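Last updated: August 2025

Subject: Re: [oldhouse-list] Touching up painted cabinet doors

On the Zeston houses list, a member wrote:

> We moved into the place in Vustton this spring and the kitchen
> doors are painted a very dark blue. The paint is chipped at the
> corners near the sink and there are greasy spots around the
> pulls. The seller left half a can of paint but no label on it.
> Do I have to strip everything, or can I clean and patch? Also
> wondering if I should take the brass off or tape around it.
> There are 12 doors in all.

You don't have to strip it. If the paint is holding everywhere except the corners, clean, sand and patch. I did mine that way two years ago and the only door I had to redo was the one over the kettle.
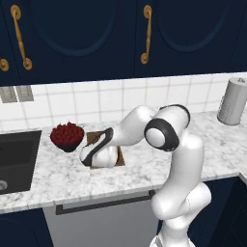 Wash first, before any sandpaper touches the doors. Sanding over grease pushes it into the scratches and the new paint will fisheye. I use a degreaser mixed weaker than the bottle says, then two rinses with plain water and a new rag each time. Let the doors dry overnight.

Take the brass off. Tape always leaves a ridge, and the worst of the grease is under the backs of the pulls anyway. Put each set of screws in a bag with the door number on it. If the lacquer on the brass is still good, use dish soap and nothing stronger. Polish will cut through it and then you will be polishing forever.

About the unlabeled can. Stir it and brush some on a scrap, then wait a week. If it scratches off with a fingernail it's no good. You also need to know if the old coat is oil or latex. Rub an inside edge with a cotton ball and denatured alcohol. Color on the cotton means latex. If nothing comes off it's probably oil, and you want a bonding primer before latex goes over it.

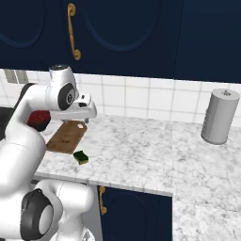

Dark colors show every lap mark, so I would paint the whole face of any door that has more than a chip or two. Do the molding first with a small angled brush, then the flat part. Keep the room under 70 degrees if you can, since the paint stays open longer.

Kanagaratnam Hardware will match a color from a chip the size of a quarter. Take it from the back of a door. Skollent has a cheaper gallon but I had trouble with their sheen coming out different between cans.

Post again once you know if it's oil or latex and I can tell you which primer I used.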